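Stop training the grasp, start writing the state check

Been arguing about this with Styliani Konstantinidis since November so might as well put it down in public. Her line: the policy is the product, everything else is plumbing. Mine: the plumbing is where it goes wrong.

Take a cabinet door. Lamps, push buttons, rotary switches, little labels under everything. Perception people love it, nothing moves, nothing deforms. And then the hand gets to a selector and the whole stack has one question to answer. Which position is it in? Not "did the wrist torque spike". Which position.

In the Radex stack we had 400 logged turns and a success flag on every one of them. The flag came from the planner. The planner said done becuase the trajectory finished. That's it, that was the check. Anastasia Antoniadis went back through the logs with a dumb script, lever angle before, lever angle after, and 4 of the supposed successes hadn't moved at all. Small number. On a live panel I'd call it a huge number.

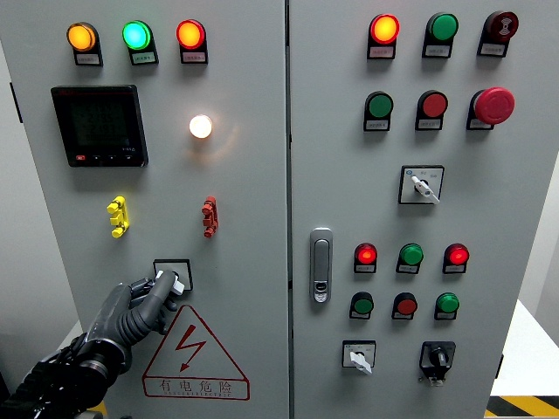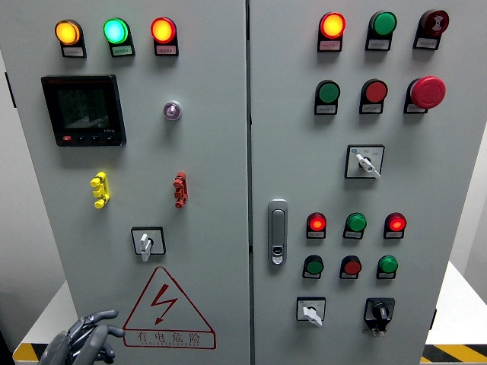 Same cabinet in both shots. In the first the fingers have the white lever on the left door, in the second the hand is low by the warning triangle.

Lamps don't save you either. Glare is awful on these, a bright indicator blooms all over the paint and color thresholds fall apart. And a lit lamp tells you about a circuit, maybe not the one you touched. Read the lever. Read the lamp too, sure. If they disagree, stop and say so in the log in plain words.

Styliani says a bigger model learns all this by itself. Maybe. But then I want to see it refuse. Show me the run where it reached for the selector, couldn't tell the angle and backed off. Warberg had one demo like that and people in the room thought it was broken!

What I'd want from tooling: a state read before contact, a state read after release, both stored with the frame they came from. A turn is 90 degrees or whatever the switch says it is, put it in a config file, not in somebodys head. And keep the emergency stop out of the reachable set untill a person puts it back in. Took us an afternoon in Stunent, the config part anyway. The reader took longer and still gets confused by white levers on white plates.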